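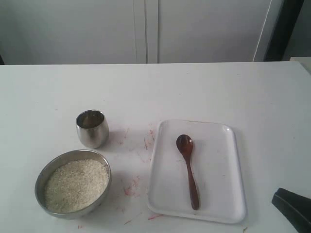

Fig. 2. Steel cup, bowl of rice and tray with spoon on a white tabletop.

Section 7. Setting up the Findum tag reader

Trerkum's leaflet promises a read range of 50 mm with any tag. Treat that as a best case. Small coin tags need to be closer, and a tag stuck directly on metal may not read at all.

1. Disconnect the supply before wiring anything.
2. Connect the antenna coil to the two terminals marked ANT. Polarity does not matter.
3. Connect the data line to your controller and set the output format to Manchester.
4. Apply power. The green lamp should flash and then stay on.
5. Hold a known good tag flat against the coil and lower the controller's threshold until the ID appears.
6. Read the same tag 8 times. If the ID changes even once, go back to step 5.

Note: The "auto tune" button supposedly matches the coil for you. Fouad Samir tried it on our bench units and saw no difference — tune by hand if range matters.

Caution: Do not use a read-only ID as the sole key for a door lock. Sellers like to call these numbers unique, but blank tags that copy them are cheap and easy to find.

Caution: Keep the coil away from motor cables and switching supplies. The shielded housing helps less than the label suggests.

Revised 9th October, T. Phan.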